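Domestic Order, Unit 6: Surfaces and the Things That Land on Them

Handout to accompany the March session. Bring it with you, as there are never enough spares and the photocopier on the second floor has opinions.

Last time we dealt with cupboards, where the general principle was that you can shut the door. Surfaces offer no such mercy. A worktop, a table or the top of a chest of drawers is on show all day, and anything put down on it becomes part of the room whether you meant it to or not. Most of you reported in your logs that your surfaces were "fine". I have read the logs. They were not fine.

1. The bare stage

Start every surface exercise by taking everything off. Everything means the fruit bowl too, and the letter from the water company, and the small dish containing one battery and a foreign coin. Put the lot in a box on the floor and wipe down. Do not sort as you go. Sorting as you go is how people come to be sitting on the kitchen floor at eleven at night reading an old school report.

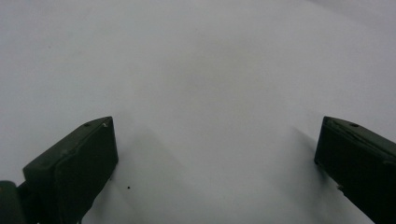
Clearing is the easy half, and students tend to stop there out of sheer admiration. It is worth ten minutes of anyone's time to look at a cleared surface before putting things back, if only to learn how the light falls on it. A plain white one, with no pattern or printing on it, is pale grey in some places and brighter in others, and you will notice the difference only while there is nothing standing about on top. Make a note of the brighter part. That is where you will want to work, and where, left to yourself, you will put the toaster.

White surfaces have a poor reputation for showing marks. I regard this as their chief merit. A speckled worktop can hide a week of toast, and generally does.

2. What goes back

The set reading, Longo's Household Surfaces, gives the rule of the returning object: each thing goes back singly, and you leave it alone for a day before adding another. Longo is a dry book and the chapter on trivets could be skipped by anyone with a family, but the rule is sound. Its companion, the Bollora workbook, asks you to write down every item that passes across one surface in a month. The author of the workbook reached 829 and seems to have been rather proud of it. You are asked for 100 entries, after which you may stop and have a biscuit. Crumbs count as one entry.

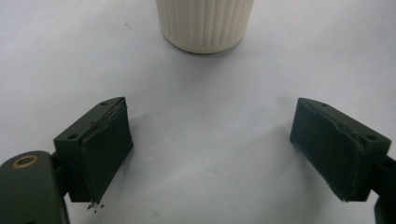 The returning object has to pass two tests. Was it used yesterday, and would you walk to another room to fetch it? If the answer to both is no, it belongs in the box, and the box belongs in the cupboard from Unit 5. "It looks nice there" is allowed as a defence once per surface. Students who claim it for each member of a set of storage jars will be marked down.

Spacing matters as well. Objects pushed against the wall breed. Something is tucked in front of them, then something flat is slid on top, and by the end of the month you have a geological feature. Keep a hand's width clear on every side and you can wipe round a thing without lifting it, though you should still lift it now and then, for reasons that will be apparent when you do.

3. Case notes

Read the Clisero flat (four rooms, one table, no agreement on whose table) and the Humeo kitchen. In the Humeo inventory, 1,673 items were listed before clearing and the household was asked to name from memory what had stood next to the kettle. Their answers are in the appendix. They are brief.

For next time

Clear one surface and leave it bare overnight.
Return no more than 6 objects, one a day.
Write half a page on whatever turned up first without being invited. In most homes it is keys.

Logs to the usual tray, please, by four o'clock. The tray is a surface. Do not leave your cup on it.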